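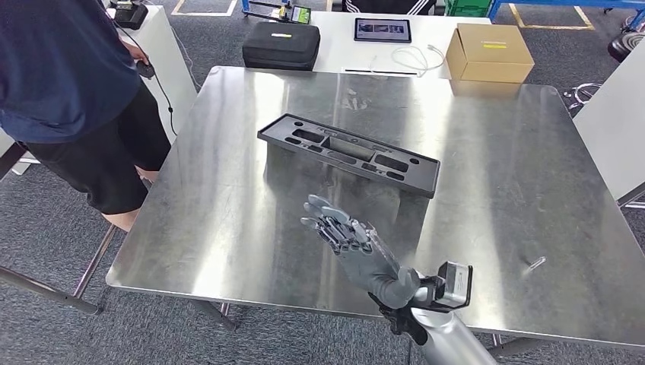

Compartment tray, long black type, on the steel table.

Forum > Workshop fit-out > Trays, inserts and small parts storage

Thread: Black plastic trays sliding on stainless tops

mnowakowski
January 22, 2019
We have moved from laminate benches to brushed stainless tables and the moulded trays now wander. Tray as in the photo: raised rim, row of oval and rounded slots, larger rectangular recess near the centre, small round holes near the ends. The underside is smooth. A push on one end while lifting a part out of the other is enough to rotate it. Order quantity would be 500, so I want a fix that does not mean handling every tray twice. Options so far are rubber feet, a mat on the table, or a different tray.
Miłosz

skullitz_raimo
What is the plastic? ABS and polypropylene behave differently with adhesive feet. On PP most of them drop off within a month.

mnowakowski
Supplier sheet says ABS. There are embossed marks on the far edge but I have not matched them to anything.

marwa_r
Mat. We use 2 mm nitrile sheet cut to the table, 170 cm long in our case. Wipe it down at the end of the shift and lift it once a week to clean underneath. It also cures the glare. Brushed steel under ceiling lights is tiring to work over and small bright parts vanish against it.

Azlan N
Disagree on the mat. It collects swarf and you end up with scratches in the steel anyway, only now you can't see them. Feet are cheap. Four per tray, pressed on after an IPA wipe, left overnight before use.

marwa_r
Swarf is a machining problem. He is asking about a tray that gets parts lifted out of it. And four feet on 500 trays is 2000 feet to stick on by hand.

Azlan N
Fair on the number. I still would not put a mat on a top that gets washed down.

ulla_h
Two things to check before buying anything.

1. Are the round holes near the ends open right through? If so, two pegs on a locating strip will hold the tray and there is nothing to glue. We did this at Lodby with 10 mm acetal rod, chamfered at the top.

2. Is the tray flat? Long thin trays often bow in the middle after moulding. A bowed one pivots on its belly, and that sounds like your rotation. Feet will help with that, a mat less so.

mnowakowski
Checked both. Holes are open. With a straight edge along the underside there is a slight bow, worse on some trays than others. I had put it all down to the table.

skullitz_raimo
Then ask the supplier for the flatness tolerance before you sign for the rest. Plelau quoted us one without argument. Eyvindsson would not, so we measured on receipt and sent a box back.

Azlan N
Pegs are fine until someone wants the table for something else.

ulla_h
The strip clamps to the table edge — no drilling. Two clamps and it comes off.

marwa_r
I would still keep a mat under it for the noise.

mnowakowski
Will make up one strip and try it with the worst of the bowed trays. Peg spacing to be taken from several trays, as I doubt they all match. Tolerance query has gone to the supplier.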